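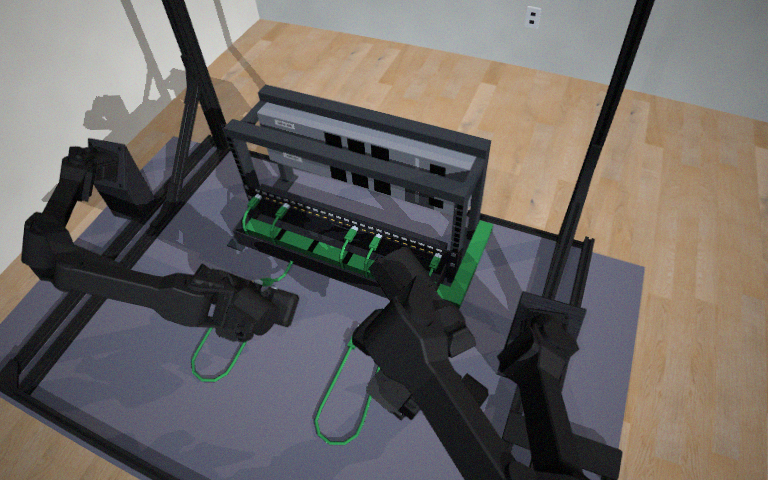 4. Getting the cable task running in the simulator

Right, if you've got through section 3 you should have Broltlow installed and the two-arm cell loading without red text in the console. Now for the fun bit: getting both arms to plan around the rack and those dangling green cables.

1. Open the task file called rack_cables and press Load. The first load is slow (mine takes about 50 seconds), so go and put the kettle on.

2. Check that both arms show up in the planner list, left and right. If you only see one, reload the robot description and look again.

3. Go to Collision and switch on "frame" and "rack". I always forget the frame! The planner will then happily send an elbow straight through a post and tell you everything's fine.

4. Set the cable model to Coarse for now. Fine looks lovely, but it bends the cables in far more little segments and you really don't want that while you're still sorting out paths.

5. Set the planner limit to 3,000 samples per arm. I started at 600 and the right arm kept giving up in front of the patch panel, where there's not much room to turn the gripper.

6. Press Plan, then Preview. Don't press Run yet.

Note: Preview moves the arms but leaves the cables frozen, so a path can look clean there and still snag a loop when you run it. Step through slowly near the cable tray.

7. Happy with it? Press Run, and keep the speed slider low for the first go.

Caution: planning for both arms at once is still a bit flaky in version 3. If the arms get too close, the solver can lock up and take your unsaved settings with it. Save first. Bảo Lục wrote a small watchdog script that kills a stuck solver, and it lives in the tools folder (read the comment at the top before you use it).

Caution: none of these speeds are meant for real hardware. Anything exported to the Venley controller has to go through the limits check in section 7 first, even a path you've run a hundred times on screen.

If the cables jitter when they're just lying on the mat, halve the time step and reload the task. Contact settings are in section 5.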